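Questions I get asked about the Semthorpe swap shelf

What is it?

A set of shelves in the porch of the old chapel in Semthorpe where you can leave things you don't want and take things you do. I started it with my neighbour Revathi Venkataraman after we both tried to give away the same sort of bread maker in the same week. No money changes hands.

Do I have to bring something to take something?

No! Lots of people worry about this. Take what you'll use, and if you've got a jar of buttons going spare one day, bring it along.

What can I leave?

Books, crockery, toys, tools, jigsaws (please write on the lid if there's a piece missing), wool, plant pots. Small stuff goes in the bin on the left and anything breakable goes at the back.
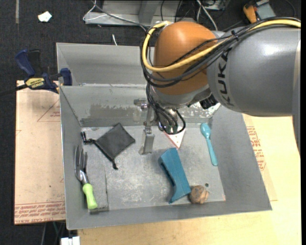
Clothes are fine as long as they're washed and folded, but only one carrier bag at a time because the shelf for them is tiny. Coats do better at the Hudton shop, and they've got proper rails.

What about electrical things?

Sorry, no. Arne Janssen runs a repair morning over in Susdale every September and he'll happily look at your toaster — bring the plug end too, he says, as people forget.

What happens to things that don't go?

I clear anything that's been there 14 days. Most of it goes to Hudton and the really tired paperbacks get recycled. I'm soft about teapots, so those tend to get an extra week or two.

Is there parking?

Not really. There's space for five cars by the green, but the 402 bus stops right outside.

Can I reserve something?

No, and please don't hide things behind the atlases either. I do find them.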